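Filed under: Community Hall / Meeting Minutes

HARASYM STREET HALL USERS GROUP
Minutes, February meeting, 7:30 pm

Chair: Despina Rusu. Quorum reached. Minutes of the previous meeting accepted with one spelling change (Hillen, not Hillan).

1. Roof and gutters
Novik Roofing has quoted for the north side gutters and downpipes. The chair read the quote out. The price covers removal of the old guttering but not painting. Agreed to accept, work to be done before the autumn rain.

2. Hire rates
Regular users now pay $23 an hour. A rise was discussed and put off until the power bill is in. Bond for private parties goes from $300 to $400, effective from the next booking taken. Existing bookings stay at the old bond.

3. Kitchen
The urn is leaking at the tap. Hila Catering has offered a second-hand one at no charge. Accepted with thanks. Labels to be put back on the cupboards. Tea towels are going missing again and users are asked to bring their own.

4. Floors
Brown paper and blue tape on the floor.
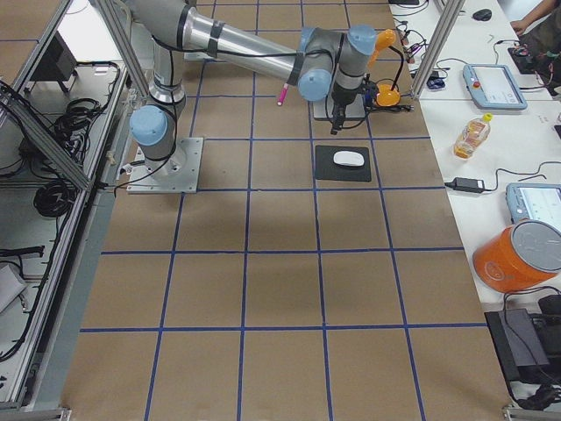
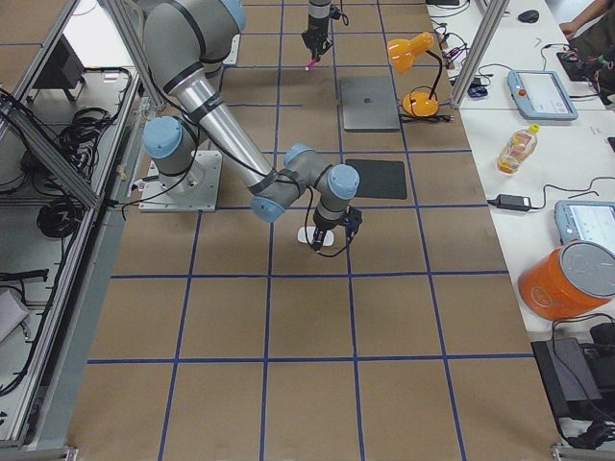
Despina Rusu said the main hall boards were last sealed over 2 years ago and the badminton end was wearing through, and she would sooner close for a week in the school holidays than patch it again. Moved that three quotes be obtained for sanding and sealing. Carried.

5. Parking
Complaint received from Hillen Court about cars across the driveway on dance nights. A sign will go on the side gate. Dance class to remind members.

6. Other business
Key to the chair store is stiff. Graphite to be tried first.
Piano tuning held over.

Closed 8:50 pm.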